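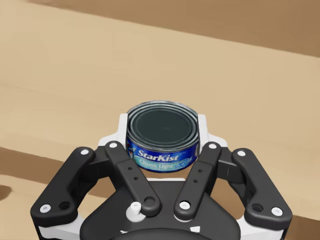
Tuna can in the simulated gripper.

I've been putting off the budget post, but the spreadsheet is finally in decent shape, so let's go! My cap for the year is $1323, and a two-finger gripper was going to eat most of it. So before ordering a thing I've been running the grasps in simulation, mostly on pantry stuff, and it has been so much fun (and so cheap).

It's already changed the list. I had $400 down for a second camera on a stand, and that line is gone for now. The money moves to spare finger links and a better power supply, plus $50 for cables and screws, which I always forget.

Fadwa Amrani talked me into leaving 17 percent unspent until the arm is bolted down, and I think she's right. Next up is shipping quotes from Bruslow and Humphreys. Bruslow is slower but lets you return opened parts! If the quotes come in before April I'll post the full sheet, with the tax column fixed.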